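Mar 10, 2019
Raddale, dry goods bench. Entry by Embla Grønli. Continues the entry on shelf labels.

## Purpose

The contents of the seasoning shelf were brought to the bench and sorted into bins by type of packaging. The existing arrangement, alphabetical by contents, was set up when the shelf held glass jars only. It now holds jars, tubs, bottles and soft packets, and the alphabetical order has not been kept in practice. This entry records the arrangement under trial and the points to be settled before labels are printed.

The Ceston shelving stays as it is. The shelf concerned is 900 mm wide and its height will not be altered. Bins are to be lifted out whole, used at the bench and returned to the same position.

## Bins

Three patterns of bin are in use: clear, smoky grey and white. All came from existing stock. The rule adopted for the trial is that glass jars go into the see-through bins and packets go into the white one. Tall bottles remain outside the bins until a suitable holder has been agreed.

The smoky grey bin was expected to be the least satisfactory for jars. The wall darkens the lower part of each label, and small print is difficult to read through it at arm's length. The upper part of the jar remains in plain view. Names should therefore go on the lid or close to it.

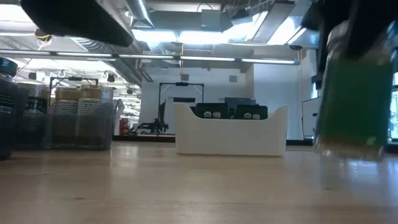 Fouad El-Sayed objects to sorting by packaging at all. In his opinion a person who wants cumin looks for cumin and does not first ask whether it came in a jar or a packet. He would keep the alphabet and accept the gaps. He adds that if the trial goes ahead, each bin should carry a written list of its contents on the end that faces the aisle, and that the list should be dated.

The objection is noted. The list has been adopted for the trial. The question of the alphabet is left open; within each bin the order may be alphabetical, which would meet part of the concern. Nuria Kassa will draft the first set of lists by hand, and the printed version will follow once the contents have stopped changing.

## Lids

Colour of lid was considered as a second means of sorting. It costs nothing, and it can be read from above, which is how the bins are seen when they are pulled out on the lower shelf. Against it, lid colour is the supplier's choice and may change without notice.

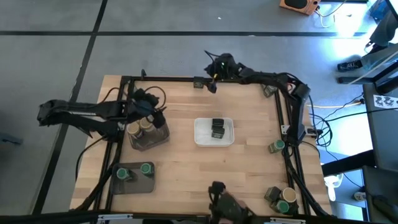
The layout on the bench follows the lids for the present. Each bin has been given one colour as far as stock allows, and the remainder will be placed when the lists are written. Viewed from above, the difference is clear enough to be useful: the tan lids in the clear bin and the green lids in the dark grey tray can be told apart without reading a word. Whether this holds under the weaker light in the Wubshet store is to be checked there.

Tiruwork Worku suggests coloured dots on the lids as an alternative. Dots would be independent of the supplier. They would also have to be replaced whenever a jar is replaced, and the last set, applied in July, had largely come away by the time of the shelf check. The suggestion is held over.

## Packets

Packets have given more trouble than jars on the old shelf. They slide behind one another, and a part-used packet folds forward and hides its own name. The limit for the packet bin has been set at 2 kg in total, so that it can be taken down with one hand by any member of staff. Any single packet over 400 g goes to the lower cupboard.

Part-used packets are to be closed with a clip at the top. Tape is not to be used on the printed face.

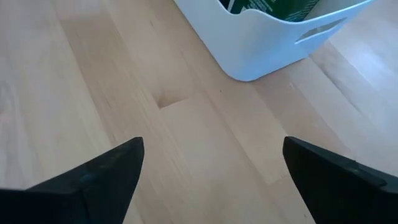
Two earlier bins were withdrawn from this duty on account of their smooth outer walls, which gave no hold when the bin was pushed to the back of the shelf. The replacement is to be stored with its grip side facing the aisle. On the white bin this means the wall with the long, narrow handle slot. The walls also flare outward towards the rim, so bins of this pattern should be spaced by the width of the opening and not by the width of the base. The shelf plan has been drawn with the base dimension and needs correcting. (E.G. to correct.)

The contents list must not cover the slot. It may be fixed below it.

## Labels and wording

Virnlow has quoted for printed labels on a minimum order of 2000, which exceeds any foreseeable need. Bethel Tefera has been asked to find out whether the order may be shared with the other stores. 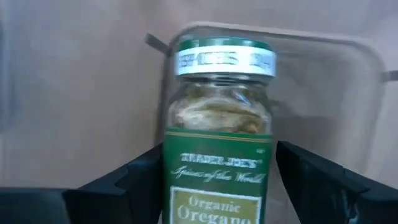
Wording on the contents list will be the plain name of the herb or spice, without the maker's name. Where the maker's own label gives a description such as "organic", this may be omitted from the list but the jar itself is not to be relabelled. The oregano is a case in point. Its label carries "TRADER JOE'S" and "Spices of the World" as well as the contents, and the list needs only "Oregano, dried". The leaf can be inspected through the clear glass at the shoulder, so no further note on form is required.

## Outstanding

- Shelf plan: correct spacing for the flared bins. E. Grønli
- Contents lists, handwritten, first set. N. Kassa
- Shared label order. B. Tefera
- Light at the Wubshet store: check lid colours from above. T. Worku
- Holder for tall bottles: no proposal yet. Bottles to stand at the left end of the shelf until one is received.
- Alphabetical order within bins: F. El-Sayed to comment on the handwritten lists before printing.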